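Okenero opens orders for two-arm tabletop sorting kit

January 2021

Okenero has opened orders for the Arnum, a tabletop kit with two robot arms for small sorting and handling jobs. It is aimed at colleges, repair shops and canteen suppliers that want to try automation without giving up floor space.

The kit comes with both arms, two grippers, a mounting rail, cables and the Ultura control software. It fits on an ordinary workbench and weighs 16 kg in its box. Buyers can set up a job by moving the arms by hand and saving the positions, or by writing a short script.

"Most of the people who ring us have one dull job they want done," said Ulises Agudelo, head of product at Okenero. "Cutlery comes up a lot. Forks go one way, spoons go another, and the pieces are never quite the same shape."
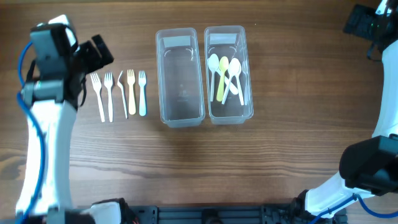

Can the arms be used separately?

Each arm has its own controller, so one can run while the other is switched off or working on a different task. Owners who need only a single arm can also buy it without the rail.

The kit was tried out at Zapata, a catering supplies firm, where staff ran it for 354 hours before the design was settled. Changes made after that include softer finger pads and a longer power lead.

"We had it sorting by the second afternoon," said Jhonatan Quintero, workshop manager at Zapata. "Thin handles took more setting up than thick ones."

The Arnum costs £2,000 including delivery within the UK. A set of spare fingers is £487 for both arms. Orders placed now will ship in June. Software updates are free for the first two years, and repairs are handled at Okenero's own workshop.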